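Home About Diary Visits Archive Contact

Diary of the Programs Office: Open Day at Ilbridge

4 minute read

01/01/2019

The Office being closed to the public today, the opportunity has been taken to write up the visit made in August to the automation open day at Ilbridge. The entry has been owed for some months. It was drafted twice on the train and neither draft was fit to keep.

Our party left before breakfast and reached the Ilbridge site shortly after the doors opened. Registration was orderly. Each visitor received a lanyard, a floor plan and a card setting out the rules for the demonstration areas, of which the principal one was that bags were to be left in the cloakroom. The organizers had prepared for 600 visitors across the day, and by mid-morning the main hall was already uncomfortable. Coffee was available only at the far end, past the conveyor displays.

The first session attended was that of the Drusita group, who presented their sorting line. The line was rated at 2,000 parcels an hour, although it was run at a much lower speed for the benefit of the audience. The presenter spoke well and answered questions on maintenance with more candour than is customary. It was noted that the scanning stage requires cleaning at every shift change, a matter which does not appear in the printed brochure. A copy of the brochure has been placed in the Office file.

Lunch was sandwiches. The egg was good.

The afternoon was given to the smaller rooms, where the Torko project was demonstrating the handling of household fabrics. Admission was limited to 15 persons at a time and a queue had formed along the corridor. Our party waited 68 minutes, during which the floor plan was studied very thoroughly and one member went back to the cloakroom for a cardigan. The delay was the only real criticism entered on the feedback form.

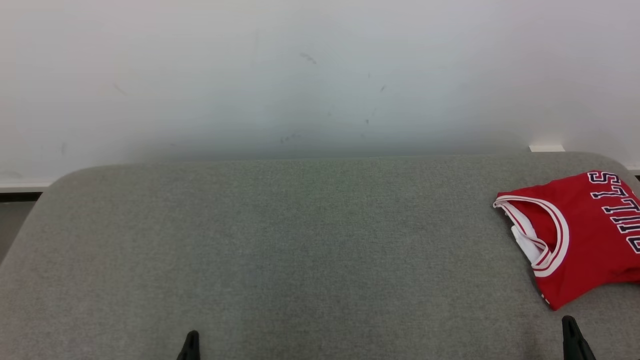 The Torko demonstration was, in the opinion of this diarist, the most instructive part of the visit. Clothing has long been regarded as difficult work for machines, as it does not hold its shape and seldom presents itself the same way twice. The introductory talk dealt with this plainly and without undue promises. A red Bulls jersey lying flat on the grey upholstery, its neckline turned to the left, served to make the point: a collar, a hem and a set of large printed letters are obvious to any person who has done a load of washing, while a machine must be taught to find each of them. The two black fingertips were spread well apart and clear of the garment, and our party fell to discussing where each of us would take hold of it first. Opinion was divided between the shoulders and the hem. The diarist favours the shoulders.

Questions followed. One visitor asked about buttons and was told that they remain under study. Another asked when such equipment might be expected in care homes, and the staff declined to name a year.

The final call was at the Chisholm stand, where literature on training courses was collected for the staff library. Two of the courses may suit our junior officers, subject to the travel budget. The return train was on time. A letter of thanks was sent to Ilbridge the following week, and an acknowledgement has been received.

Comments (3)

I was in the same queue and gave up before the end of it. Sorry now that I did. Will they be running the fabric room again?

Hem first, always. My mother folded for a hotel laundry and would not hear of shoulders.

Could the Office please post the Chisholm course list when it has a moment? The copy in the library has gone missing.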